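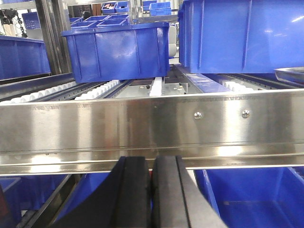 4. Tarefas e ambiente

4.1 Bancada

Três tarefas, escolhidas porque aparecem tanto numa copa doméstica quanto num chão de oficina: localizar uma borda metálica e encostar nela, seguir a borda até o canto, pegar uma bandeja e mudá-la de lugar. Nenhuma delas é difícil para uma pessoa. A bancada fica em Motport e foi montada em março. Estantes com roletes, caixas plásticas azuis, peças de inox. Nada foi pintado de fosco, nada recebeu marcador. Trabalhos anteriores com o protocolo Prorerton colam etiquetas fiduciais nas peças; tiramos todas, pois ninguém cola etiqueta na própria louça.

O braço usa garra paralela de dois dedos e câmera no punho. Sem câmera externa na condição principal. A política de controle é a mesma da Seção 3, treinada com 2.000 demonstrações teleoperadas, sem ajuste fino para inox. Cada tarefa foi repetida 100 vezes, posição inicial sorteada dentro do volume de trabalho. Tempo limite por tentativa: 60 segundos, contados do primeiro comando de movimento. Conta como falha: estouro de tempo, contato com força acima do limiar, ou parada pelo operador.

O aproximar-se de uma borda parece trivial e não é. Na Figura 3 os dedos, fechados, chegam à face inferior de um trilho de inox escovado, com roletes e caixas atrás. A cena tem muita coisa azul parecida em profundidades diferentes, e o estimador precisa decidir o que é trilho e o que é reflexo no trilho. Quando erra, erra por pouco, mas pouco basta: o dedo encosta antes do previsto e a política interpreta como peça segura.
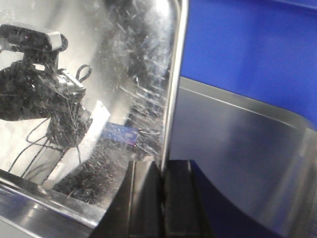 4.2 Superfícies espelhadas

Foi aqui que perdemos mais tempo. O painel polido devolve à câmera a imagem do próprio equipamento: corpo da câmera, punho, cabos pendurados, até uma placa de circuito azul. O painel é riscado e sujo, com marcas claras finas, o que ajuda um pouco (os riscos dão textura ao casamento de pontos) e atrapalha outro tanto, porque a textura dos riscos e a do reflexo ficam sobrepostas e o estimador mistura as duas profundidades.

Na tarefa de seguir a borda, a taxa de sucesso foi de 39%. Nas falhas que revisamos o padrão se repete. O detector segue a aresta vertical clara enquanto ela separa o reflexo da parede azul; perto da base, onde o painel encontra a superfície curva escovada, a aresta perde contraste e o rastreamento salta para uma linha refletida. A partir daí a garra persegue algo que se move junto com ela. Em alguns casos oscila até o tempo acabar.

Tentamos três remédios. Mascarar a silhueta do braço na imagem: funciona para o braço visto direto, não para o refletido, cuja forma muda com o ângulo do painel. Iluminação difusa: melhora, mas foge da proposta, cozinha nenhuma tem isso. Por fim o módulo Ikeda de consistência temporal, que compara o movimento aparente de cada região com o movimento comandado e descarta o que não combina. É o que ficou no sistema. Custa latência e a velocidade de aproximação teve que ser reduzida. Os resultados desta seção são todos com o módulo ligado; sem ele não chegamos a completar a série.

4.3 Bandeja

A terceira tarefa é a mais próxima de um uso real: retirar a bandeja do suporte e devolvê-la. Bandeja retangular de inox, cantos arredondados, vazia, dentro de um recinto de paredes azuis. A borda enrolada é o único ponto bom de pega e também o mais brilhante do conjunto. O fundo espelha o azul das paredes e as luzes do teto, de modo que na nuvem de pontos a bandeja ora aparece funda demais, ora some.
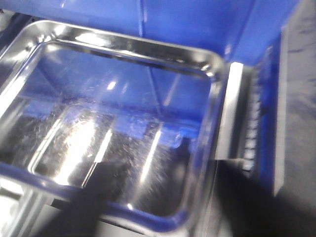
A política compensa parte disso descendo devagar e usando o contato como medida, coisa que aprendeu das demonstrações sem que tivessemos pedido. Pessoas fazem parecido, tateiam a beirada antes de fechar a mão. A diferença é a recuperação. Se a pega escorrega, o operador humano corrige a orientação e tenta de novo; a política repete a mesma aproximação, no mesmo ângulo, às vezes até estourar o tempo. Incluir demonstrações de recuperação está previsto para a próxima rodada de coleta.

Outro fator é a sombra do próprio braço. Cai sobre parte da borda justamente quando a garra está por cima, e o detector trata o limite da sombra como aresta. Não isolamos esse efeito do reflexo, os dois ocorrem juntos e a bancada não permite separar um do outro sem mexer nas luzes.

4.4 Comparação com peças opacas

Repetimos a tarefa da bandeja com uma peça plástica opaca de dimensões próximas, do conjunto Plitham. Mesmo braço, mesma política, mesmas luzes. A maior parte das falhas de percepção desaparece e restam as de pega, que são poucas. Isso sugere que o gargalo está na leitura da superficie e menos no controle. Para a pergunta do título, a resposta nesta bancada é parcial: a máquina já move caixa de plástico em condição controlada, louça e bandeja de inox ainda não, pelo menos sem alguém por perto para interromper.

Uma ressalva sobre a limpeza. Não limpamos as peças entre tentativas e não registramos o estado de cada superfície, logo a influência de manchas e resíduos não pode ser estimada com os dados atuais. Voltamos a isso na Seção 6.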